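**Bench budgeting** is the part of planning a robot work cell that deals with everything other than the robot. The term is used in small laboratories and light manufacturing, usually by people who have already bought the robot. It covers tables, cloths, clamps, power, cable, flooring, seating, spare fingertips and the hours spent fetching all of these.

## Background

Equipment plans for early two-arm benches tended to list the arms, the hands and a line marked "other." The line marked "other" was seldom filled in. The Praven workshop, which set up its first bench in March, entered 117 dollars there and spent 3759 before the month was out. Its published notes blame power strips for a surprising share of this, and are silent on the rest.

The practice took its present form with the Witkowska sheet, a planning form that puts the robot on the last page. Buyers must fill in the bench first. Complaints that this is tedious are generally held to be a sign that the sheet is working.

## Contents of a budget

Most versions divide costs into fixed and wearing items. Fixed items include tables, stands, clips and floor protection. Wearing items include cloths, finger pads, cables and whatever the hands are being asked to pick up, which in a lively month can outpace the rest.

Task objects are cheap one at a time and are therefore left out of nearly every first draft. A power cord is a popular choice, being limp, awkward and already on the premises. The Somus guide advises buying objects in sets of 4, on the grounds that two will be damaged and one borrowed for its intended use. 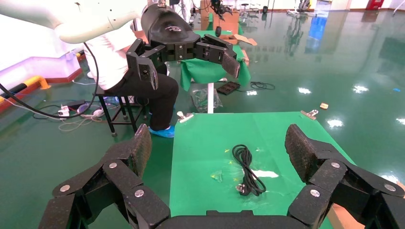
*Two robot arms with multi-fingered hands at a cloth-covered table. A coiled cord lies on the cloth, which is clipped at its far corners.*

Cloth deserves its own line. A plain, strong color is usually preferred, and the buyer should allow for a spare while the first is being washed. Metal clips cost very little and are ordered in quantities suggesting otherwise.

Seating is treated as furniture by some planners and as safety equipment by others – the distinction matters mainly to whoever signs the order. Shoe covers, where the floor calls for them, are a wearing item in every sense.

## Pricing the second arm

A second arm is often budgeted at the price of the first. The Rivari method adds another mount, a second run of cable, more outlets and extra floor space, then asks whether the buyer still wants it. The answer is normally yes, and the method makes no claim to prevent this.

## Criticism

Critics say that bench budgeting gives small purchases more attention than they merit, and that a long form encourages people to order things merely to fill it. Supporters reply that the same money was always being spent, only later and with express shipping. Neither side has proposed a satisfactory way of budgeting for cardboard.

## See also

- Cable management
- Consumables
- Petty cash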